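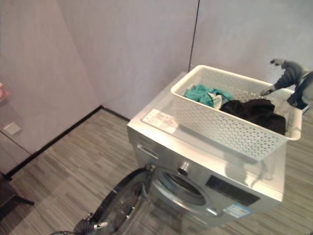 Re: Sleep diary scoring in the migraine study
20/06/2024, posted by the Prundanik list desk

> The protocol says 300 participants, but the summary table shows 656.
> Which figure applies to the sleep diary results? Also, is a nap
> counted as sleep?

Both figures are correct. 656 people returned the first questionnaire. Of these, 300 were asked to keep the sleep diary, and the diary results use that group only. The column heading in the table will be changed.

Naps under 22 minutes are not scored. Longer naps are entered separately and do not count toward the night total. This follows the Doležal scoring sheet, version 12, which replaced the January version.

If you use the Flidik app, export the diary as plain text before sending it. The other export format drops the headache severity field. Paper diaries are still accepted.

Filed under: Headache & Migraine, Research Updates

Recent posts
Storkotach newsletter: back issues
Keeping a trigger record
Re: Aura without headache
Changes to the consent form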